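Collecte de démonstrations en simulation : notes pour l'exposé
Séminaire interne Didau, 11 février 2020
Perrine Lefèvre

Diapo 1 — Titre
Se présenter, passer vite. Rappeler que l'exposé porte sur la collecte et laisse de côté l'architecture du réseau, traitée dans la note Ahonen. Durée visée : 12 minutes, questions en plus.

Diapo 2 — La tâche
Manipulation de tubes sur un portoir, sur une paillasse encombrée. Le portoir comporte quatre rangées de six trous. Le système reçoit une image et l'état du bras ; il doit produire la commande de la pince au pas suivant. Insister sur le fait que le portoir n'est jamais parfaitement aligné avec la paillasse. Un apprentissage sur portoir droit ne tient pas dès que la plaque tourne de quelques degrés.

Diapo 3 — Pourquoi simuler la collecte
Le banc réel de Reveddale est partagé avec deux autres équipes. En simulation, on rejoue une scène à l'identique, on change une seule variable, on recommence. Le coût se déplace vers la modélisation des contacts (bord du trou, paroi du tube), et c'est là que nous avons passé l'essentiel du temps.
Ne pas promettre le transfert au réel à ce stade. Le dire clairement si la question vient.

Diapo 4 — Protocole
400 démonstrations retenues, toutes téléopérées. Chaque épisode commence bras en position haute et se termine pince ouverte, dégagée du portoir. L'opérateur ne corrige pas la trajectoire après coup : une hésitation reste dans l'enregistrement, une reprise aussi. Le tri se fait uniquement sur l'état final.
Variables tirées au hasard à chaque épisode :
orientation et position du portoir ;
trou de départ et trou d'arrivée ;
direction de la lumière ;
placement des appareils autour de la zone de travail.
Les appareils sont des distracteurs. Ils projettent des ombres larges, parfois plus contrastées que le portoir lui-même. On les garde tels quels.

Diapo 5 — Épisodes rejetés
33 rejets. Cause principale : tube incliné, appuyé sur le bord du trou, compté comme inséré par le premier critère de réussite. Critère remplacé depuis par un test sur l'angle de l'axe du tube et la hauteur du bouchon.
Second cas : tubes translucides confondus avec le fond. L'opérateur s'en sort grâce au mouvement, une image isolée suffit rarement. Montrer l'extrait en boucle, sans commentaire.

Diapo 6 — Annotation
Deux passes. La première est automatique et vient du simulateur : poses, contacts, indice de trou. La seconde est humaine, limitée aux instants de saisie et de relâchement. Les désaccords sont tranchés par relecture commune. Format de sortie : celui de Brindale, inchangé, horodatage en pas de simulation.
Si le temps manque, sauter cette diapo et renvoyer à l'annexe.

Diapo 7 — Ce qui reste ouvert
Les démonstrations couvrent mal les trous du pourtour. Les opérateurs évitent les coins quand la consigne leur laisse le choix — il faudra imposer le trou d'arrivée dans tous les cas. Autre point : la vitesse d'approche varie beaucoup d'un opérateur à l'autre, et nous ne savons pas encore s'il faut normaliser ou garder cette dispersion.

Diapo 8 — Vue de travail
Laisser à l'écran pendant les questions. Paillasse simulée, portoir vert légèrement tourné, appareils dans les coins, pince en bas. 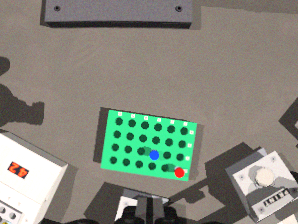 Ahonen demande si le tirage au hasard des ombres ne devrait pas être séparé du tirage des appareils, faute de quoi on ne saura pas lequel des deux fait échouer la saisie, et souhaite que la prochaine série de démonstrations soit enregistrée avec deux graines distinctes.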